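How to set up a two-arm cloth handling bench for safe recording

These steps cover the checks we ask everyone to make before running the arms at the Eltport bench. They apply to cloth tasks only. Rigid parts have their own sheet, which Saqib Usmani keeps.

Before you power on

1. Clear the reach area. Anything you could knock with either arm at full stretch comes off the table, apart from the cloths and the bin for the task.

2. Check both base plates by hand. If one moves at all, tighten it and log it under your initials.

3. Follow every cable from the arm to its plug. You want enough slack for the wrist to turn fully, and no loop hanging where a gripper can catch it.

4. Put the stop button within reach of the person at the keyboard. A second person in the room does not count as a stop button.

Laying out the cloths

Spread the cloths so that the arms have different shapes to deal with: some crumpled, some stretched out, one or two touching. Do not smooth them flat between runs. Leave tags on, and note in the log which cloths have them, as a tag can snag in the fingers.

Set the bin towards the back of the table and keep it in the same place for the whole session. If it shifts, pause and put it back before the next run.

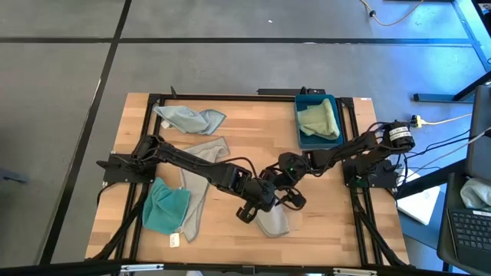 Both grippers over the small grey cloth near the middle of the table, with the blue bin at the back right.

Working in the shared zone

The middle of the table is where most faults happen. When both grippers are down there together, drop to the slow speed setting, 100 mm per second. One arm holds still while the other moves. Swap only when the first has closed or backed off.

If the grippers touch, stop the run. Do not try to steer out of it. Open both, lift the right arm first, then the left, and mark the run as a contact. Shamim Kakakhel goes through the contact log at the end of each month and will ask about any run without a note.

Ending a session

Park both arms before you cut the power. Count the cloths back into the store box, and check the fingers for loose thread.

The gripper pads are changed after 4,000 closes. The tally sheet is inside the cupboard door. The July sheet is full, so start a new one.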